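How to Get Your Household Ready When There Is an Outbreak in Your Area

Mar 24, 2026
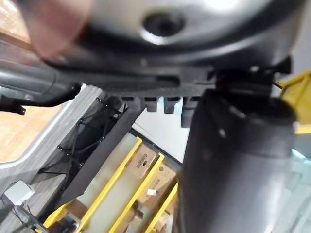 If you live in or near Dristmont you will have had the same leaflet through the door as I did, the folded one with the phone numbers on the back. It is a good leaflet, but it is short, and after reading it twice I still had questions about what I should be doing in my own kitchen and bathroom. So I went to the evening talk at the Lanero health centre, took far too many notes, and have tried to turn them into something you can work through at your own pace over a weekend.

I should say before we go any further that I am not a nurse or a doctor. Everything on this page is ordinary household preparation. If someone in your home is poorly and you are worried, please stop reading and ring your doctor or the emergency number for where you live. You can come back to the cupboards later!

What you will need

A notebook or a few sheets of paper, and a pen that works
A working thermometer
Soap, and plenty of it
Clean hand towels, one for each person in the house
A box or bag with a lid or a zip
Everybody's vaccination records, or as many of them as you can lay hands on

Step 1: Find the records first

I put this at the top because it takes the longest, and if you leave it until last you will be doing it at bedtime in a bad temper. Look for vaccination cards, clinic letters and the little booklets that children are given. Ours were in four different drawers, and one was inside a cookery book.

Write each person's name at the top of its own page. Underneath, put their date of birth, the vaccines they have had with the dates if you know them, any medicines they take, and anything they are allergic to. Leave a gap where you don't know something. When you have done the whole family, ring the surgery and ask them to help you fill in the gaps. They may be busy, so try to ask about everyone in the same call.

If it turns out somebody has missed a vaccine, ask whether they can still have it and where. Over in Pirihi the clinic keeps a drop-in morning for exactly this, and I gather the one at Sostport is by appointment only. Do check before you set off, as these things change.

Step 2: Write down the warning signs

Illnesses differ, so use the list that your own health service has put out for the one that is going round. Copy it in large letters and stick it somewhere that everyone passes. Ours is on the inside of the larder door.

With meningitis, the signs people are usually told to watch for include a high temperature, a bad headache, a stiff neck, being sick, dislike of bright light, confusion, unusual sleepiness and sometimes a rash that does not fade when you press a clear glass against it. They can come in any order and some may never come at all, and the rash in particular may be late or missing. Please don't wait for it. In babies you may notice a strange high cry, floppiness or not wanting to feed. Any of these that make you suspect meningitis mean getting medical help straight away.

Underneath the list, write the emergency number, the number of your surgery, and the number of a neighbour or relative who could sit with the children or drive you in.

Step 3: Set up a place for washing hands

You probably have one already, and it is called the sink, but spend five minutes making it easy to use. Put the soap where the smallest person can reach it. Hang a separate towel for each of us - I sewed a different coloured ribbon on each one, which was a pleasant job for a wet afternoon - and wash them often.

Wet your hands, soap them all over, and rub the palms, the backs, between the fingers, the thumbs and the tips of the nails for at least 20 seconds. Rinse well and dry them properly. Do it before cooking and eating, after the toilet, after blowing your nose, and whenever you come home.

Step 4: Choose a room for resting

Think now about where someone could rest if they had a mild illness and had been told to stay at home. A room with a window that opens is best. If you haven't a room to spare (we haven't), pick the bed nearest the window and work out where the others would sleep. Keep a bin with a liner beside it, some tissues, a jug for water and a cup that is only for that person.

Open the window for a while each day, even when it is chilly. An extra blanket makes this a good deal more popular.

Step 5: Pack the box

Into your box or bag go the pages from Step 1, a copy of the numbers from Step 2, the thermometer, a few days of any regular medicines if your pharmacist is happy with that, a phone charger, a little money for the bus or taxi, and a change of clothes for a child. Mine also has a paperback and some boiled sweets, and I make no apology for either.

Tell everyone where it lives. Look through it again in September, before the colder months, and change anything that has gone out of date or been outgrown.

Step 6: Decide where you will get your news

At the talk we heard that the Dristmont leaflet had gone to 1770 homes, and even so there were rumours going up and down our street that bore no resemblance to it. Pick one or two sources you trust, such as the health service's own page and the local radio bulletin, and look at them once in the morning and once in the evening. If a message arrives telling you that some herb or hot drink will keep the illness off, check it there before you pass it on.

A few questions that came up

Should we stop visiting people? Go by the official advice for your area. If you feel unwell yourself, stay away and telephone.

Can we take leftover antibiotics, to be on the safe side? No. If you have been close to someone who is ill, the health team will tell you whether you need treatment, and which one.

What about sharing cups and spoons? Best to have your own for the time being, and wash them in hot soapy water as usual.

I shall add to this page if the advice for Dristmont changes, and the health centre has spare leaflets on the front desk if yours went out with the recycling.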